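Why Does a Paper Towel Drink?

Spill a glass of juice and two things happen. First, everyone looks at you. Second, somebody hands you a paper towel, and the juice climbs up into it as if it had been waiting all day for the chance.

Juice has no legs. So how does it climb?

Tiny, Tiny Tunnels

Paper towels are made mostly of wood fibers. Each fiber is like a very thin thread, and the threads are tangled together worse than your hair on a Saturday morning. Between them are gaps too small to see.

Water is sticky stuff. It clings to itself, and it clings even harder to wood fiber. When water touches the edge of a gap, it grabs the sides and pulls itself in, and the water behind it gets dragged along. Scientists call this capillary action. Trees use it to help get water up from their roots, and trees are not known for rushing.

Why Not Use Writing Paper?

Go ahead and try. Writing paper is made of fibers too, but they are pressed flat and usually coated with something that keeps ink from spreading. Great for homework. Useless for juice.

Paper towels are left fluffy on purpose. Many have a pattern of bumps pressed into them, and no, the bumps are not there to look fancy. They make little pockets where extra water can sit.

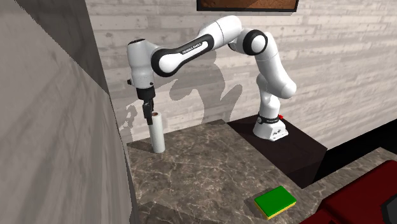
Try It: The Walking Water Race

You will need two glasses, one paper towel, some food coloring, and a grown-up who is relaxed about countertops.

1. Fill one glass nearly to the top with water. Add 4 drops of coloring.

2. Put the empty glass right beside it.

3. Fold the towel into a long strip. Dip one end in the water and hang the other end in the empty glass.

4. Go and do something else. Water walks slowly.

Flora MacBrayne's class in Asville tried this with blue water and checked it after lunch. The second glass had a puddle in it. Obinna Osagie, who had bet his cookie that nothing would happen, paid up -- though he did take a bite first.

When does the water stop? When both glasses are filled to the same level. After that there is no downhill side left, and the towel just hangs there, soggy, until someone remembers whose turn it is to clean up.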